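Workshop > Who we are > About us

About Brisport Shared Workshop

Posted in May by M. Baidoo

Brisport is a shared workshop for people who build robots and other automatic machines for use at home. We have benches, tools, a small store of parts and a members' shelf that is always too full. We are not a firm and we do not sell finished machines. Members pay a monthly fee, bring their own projects and work on them at their own pace.

The workshop began in a double garage with 2 benches and a pillar drill that had to be kicked to start. When the garage roof went we moved to the old Brevemetti building, a former upholstery works at the bottom of the hill. The name is still painted on the side wall, so if you are looking for us, look for that. We kept the cutting tables because they were too heavy to move, and most of the larger builds now happen on them.

We have 153 members at the moment. More than half had never wired a motor before they joined. The rest are a mixture of retired fitters, students, people who write software all day and want to make something that moves, and a few who came to use the sewing machine and stayed.

What we have

The main room has the benches, the soldering stations and two 3D printers. The back room has the lathe, the band saw and the pillar drill (a different one). You need to do the short induction before you use anything in the back room, even if you have used the same machine at work for years. Hand tools are free to use at any time. Blades, filament and solder are paid for by the tin near the door.

Power at the benches is on a separate circuit with an emergency stop at each end of the room. Anything with an arm that can reach past the edge of its own bench must be tested with a second person standing at the stop. This rule was written after a curtain-opening machine pulled a shelf down.

The Vonalik arm

Most people who write to us ask about Vonalik, so there is a longer section on it. Vonalik is our group build. It is a home robot meant to help with clothes: picking them up, putting them on hangers, taking them off again and, one day, folding them. It was chosen by a show of hands. The other choice was a hedge trimmer.

The design is kept in a folder in the main room, and any member can take it home and build their own. A few have. The parts came to just over what we had set aside, mainly down to the motors, and the first set of elbow brackets was printed too thin and cracked at the screw holes. The second set has thicker walls and a rib down the back. We have not changed them again.

The gripper has had far more versions than the rest put together. Early ones had hard plastic fingers, fine for a mug and hopeless on a jumper. We then tried rubber tips, which held well but would not let go of anything fluffy. After that we stopped trying to make one hand for every job and built for cloth alone. Cloth is harder than it sounds. It changes shape when you touch it, it hides its own edges, and a sleeve that was in one place a moment ago is now behind the thing you were aiming for.

We test in ordinary rooms as well as at the bench. A clear bench with a plain background made everything look easy, and the first time the arm went into a real bedroom it went for the bedding. Now every change gets tried on a clothes rack in a room with a bed, a wardrobe and the usual boxes. We work with one garment at a time on a wooden hanger, and the arm starts from the shoulder, where there is a seam and something firm underneath.

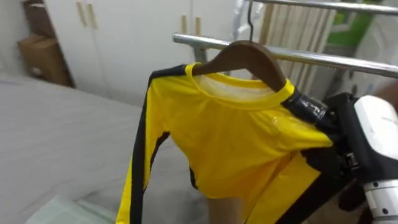
Sports tops are a good middle step between a stiff shirt and a thin blouse. They are slippery, but they come back to their shape, and a top in two strong colours is easier for the software to sort into body and sleeve. Plain black ones are still a problem. So are hoods.

Each attempt goes in the log with the garment, the starting side and what went wrong, if anything did. We set ourselves a target of 1,000 logged attempts before touching the folding part of the work. It is slow going, and members who come in for an evening of it are always welcome. You do not need to know any code. Hanging the garment back up the same way each time is most of the job.

Joining

Come to an open evening first. Doors open at 6 pm and there is normally someone at the front bench who can show you round. If you want to join, the fee is 20 pounds a month, and you can stop whenever you like. Under-sixteens need an adult with them in the building.

Please bring closed shoes. There is tea, but bring your own mug if you care what you drink it from. Parking behind the building belongs to the tyre place next door and they do clamp.

If you have old motors, power supplies or clothes rails you no longer want, we will probably take them. We cannot take televisions or anything with a leaking battery.

Comments

benchrat: Is the lathe back in use? The page doesn't say and I had a wasted trip last month.

M. Baidoo: It is. The new belt is on and inductions have started again.

Tilly_makes: My dad and I built the arm from the folder. Go for the thicker brackets from the start, we didn't notice there were two sets of drawings in there.

quietsolder: Have you tried it with trousers on a clip hanger? Mine at home gets the waistband fine and then drops the lot when it turns.

M. Baidoo: Not yet. Bring yours along to an open evening if it will fit in the car, we'd like to see it.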